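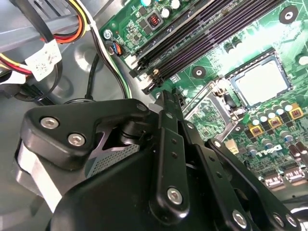

Trundier Response Recorder, Model 2

The Trundier is a bench unit for psychology and attention studies. It logs button presses and pulse signals on one shared clock, so that reaction times can be matched to heart rate without later alignment. It is supplied by Orwood to teaching and research labs.

Inputs

Two button boxes and one finger pulse sensor connect at the rear. Pulse is sampled at 100 Hz. The sampling rate is fixed and cannot be changed by the user. 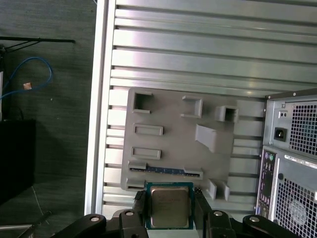 Button events are stored with the trial number and the name of the stimulus file. Presses made before the stimulus appears are kept and flagged as early.

Software

Drudness, the task editor, is included. It comes with 25 ready-made tasks, among them breath counting, face matching and a short empathy rating scale. A session may hold up to 200 trials. Longer studies must be split into blocks.

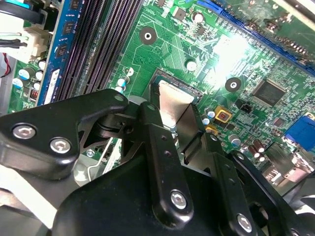 Results are saved as plain comma-separated text, one row per trial. The Guerreiro scoring add-on reads these files directly and is licensed separately. Raw pulse data goes to a second file with the same session number.

Setup and care

Run the timing check before the first participant of the day. Wipe the sensor clip with a dry cloth.
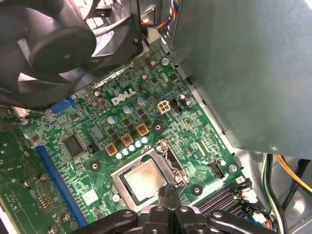

Units shipped before March need the current firmware to run the rating scale. Send firmware requests to Carter Chisholm, Orwood technical support, with the serial number from the base plate.

Page revised July 25, 2021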